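Home | Boards | Play Kitchens | Repairs | Search

Botosside Board > Play Kitchens > Setup and tidying

Where do you keep the small stuff?
Started by Marlene Voß, 20 Aug 2023

Marlene Voß wrote:
We put a toy kitchen in the playroom last December and it gets used every day. The kitchen is fine. My problem is the small stuff. Blocks get used as food, so they travel. I find them in the pot, in the sink, under the rug, and once in my shoe. We own more than 100 of them and I am tired of picking them up one at a time.

I've tried a lidded bin next to the kitchen. The kids dump the whole bin to get one block. Then I tried leaving a couple of blocks out on the counter by the cooktop, next to the metal pot, and putting the rest in the closet. That went better, but they asked for the others within the hour.

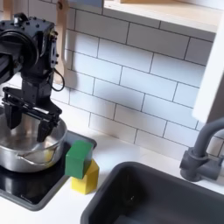
Hanness replied:
I would take the blocks away from the kitchen completely. Blocks are for building, and a play kitchen should have play food in it. Ours came with none, so I bought a bag of felt vegetables and the mixing stopped in a week or so. The blocks live in a drawer in another room now.

bevan_k replied:
Disagree with Hanness. Mine never touched the felt food. A green block is a pea, a pickle or a bar of soap depending on the day, and I don't see the harm in it. I'd leave them some blocks and cut the number way down. Put out 2 per child and swap them when they get bored.

Hanness replied:
Two blocks isn't a meal.

bevan_k replied:
It is if you're three.

Odix replied:
Marlene, do you have any open shelf space on it? I keep a shallow tray on the shelf of ours and everything loose goes on the tray before dinner. No lid. If they can see what's in there they don't dump it. Cost me nothing, it was a baking tray with a bent corner.

Second thing, hang whatever can hang. We had the spoons in a cup on the counter and the cup got knocked over constantly. I put in small hooks and used the short screws, the long ones go right through the board.

Marlene Voß wrote:
There is an open cubby up beside the hood duct, and it's empty. I left it that way because my youngest can't reach it, but for blocks that are resting between swaps that might be a good thing. The spatula and spoon are already on hooks under the hood and they do go back there most of the time. The counter by the sink is where the blocks end up.

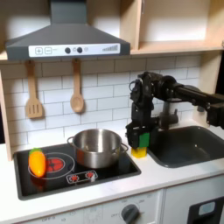
Green on yellow, left of the sink.

Odix replied:
Then I'd put the tray low, on the floor at the side, and use the cubby for the spares. Measure the tray first. Mine was too deep and I had to return it to the oven and find another.

Hanness replied:
I still say a different room. But a tray is better than a lidded bin, I'll give you that.

Marlene Voß wrote:
Going with the tray and a smaller set of blocks. The others are in a bag on the closet shelf. I'll post again once we've had it that way for a while.

Comments (3)

pinwheel: We use a dish tub in the play sink. The kids "wash" the blocks and leave them there, so they're already together at bedtime.

Tess R.: Does anyone know what screws fit for the hooks? My shelf board is pretty thin.

Odix: Tess, take one of the old screws to the hardware store and match it. Go shorter if you aren't sure.

Back to Setup and tidying | Next thread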